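Hedlund work table from Jekent, seven months in

I went back and forth on this table for most of a winter. My old desk was a black glass thing that showed every fingerprint, and what I wanted was pale wood, a plain top and enough room to spread out a project without moving my coffee to the floor. The Hedlund ticked all of that, and I've been happy with it from the first evening.

The one I ordered is the light finish. They also sell a smoked one called Alitz, and I had a sample of each on the windowsill for a week. Alitz is handsome, but the room faces north and I wanted something that would brighten it up a bit. Good call! Even on a dim afternoon the corner with the table in it feels lighter than it used to.

Assembly took me 54 minutes by myself, including hunting for the right Allen key. The legs bolt straight into the underside and the holes lined up on the first try. Get a second person for flipping it over, though — the top is heavier than it looks.

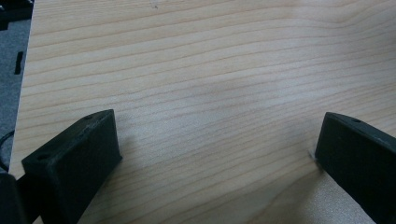
Now for the grain, because I could go on about the grain all day. The lines are long and wavy, pale tan on cream, and they run the length of the top without that stamped, repeating look my last two desks had. It's calm to work on. Small parts are easy to find against it too, and I drop a lot of small parts.

The finish is matte and smooth, so I don't get glare from the lamp. I've wiped up tea, glue and a fair amount of pencil with a damp cloth. Pencil takes a second pass.
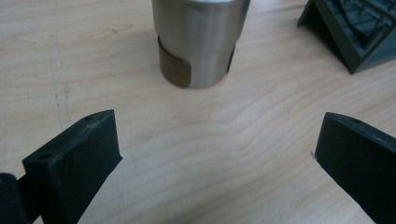 Does it mark? Yes, a little. It's a light surface and it gets used every day, so if you need a flawless top, buy a mat with it. I tried the Dedoria desk mat for a while and it's nice enough, but I kept rolling it up to get back to the wood. I'd take a few specks over covering up a top this pretty.

Stability is great. It was 24 inches from the wall when I first set it up, nothing to brace against, and I could lean my full weight on a corner without a wobble. I've retightened the bolts once, in September.

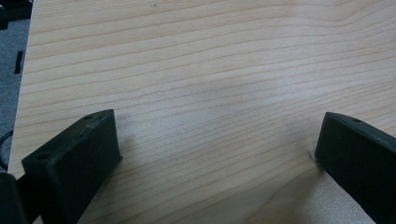
Hedlund top in the light finish, with a tiny dark speck in the wood.

Things I'd change: the edges could be a touch softer where your forearms rest, and I'd love a cable slot at the back. Mine just hang down the side. Delivery was on a Wednesday between breakfast and lunch, as promised, and the box had one crushed corner with no damage inside.

I paid 788 with shipping. That's more than I've ever spent on a table, and I'd buy it again.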